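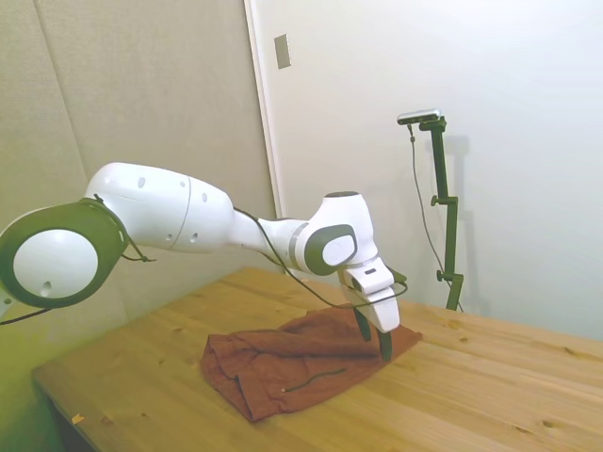
A reader wrote in after the April column to say that care labels are written for lawyers, and that anyone who follows them to the letter is washing clothes for the manufacturer's benefit. I agree with the first half. The second half deserves a closer look.

A care label states the harshest treatment a garment should survive. It is a ceiling. A shirt marked for warm wash will usually come clean in cold water with a decent detergent, and the dye will last longer. Most people read the ceiling as an instruction and wash at the printed temperature every time.

The symbols make this worse. The tub, the triangle, the square, the iron and the circle carry modifiers in the form of dots and bars. One bar under the tub means a milder cycle; two bars mean a very mild one. A machine dial says "Delicates" or "Hand Wash" or "Eco 8," and the owner is left to map one system onto the other. My own machine, a Tavent, has 8 programs and a manual that gives spin speed for only 2 of them. Spin speed is the figure that matters most for knits, and it appears on neither the label nor the dial.

Fiber content is the more useful line. "100% cotton" tells you to expect shrinkage unless the cloth was preshrunk. It does not tell you whether it was. Hegyi prints the expected shrinkage on its dish towels, as a percentage in each direction, next to the fiber line. It takes up one extra row of small type. Brudar sells a nearly identical towel with no such figure, and mine lost about an inch in length.

I would drop half of the symbols and require three numbers: maximum temperature, maximum spin speed, and expected shrinkage after the first wash. Objections about translation do not apply to numbers. Objections about cost are hard to take seriously from companies that already sew in four pages of satin ribbon in a dozen languages.

Until then, wash cooler than the label says and spin slower than the machine suggests.

Filed under: Opinion, Household, Textiles
Last updated: April
Contact | © Meken Review | Back to top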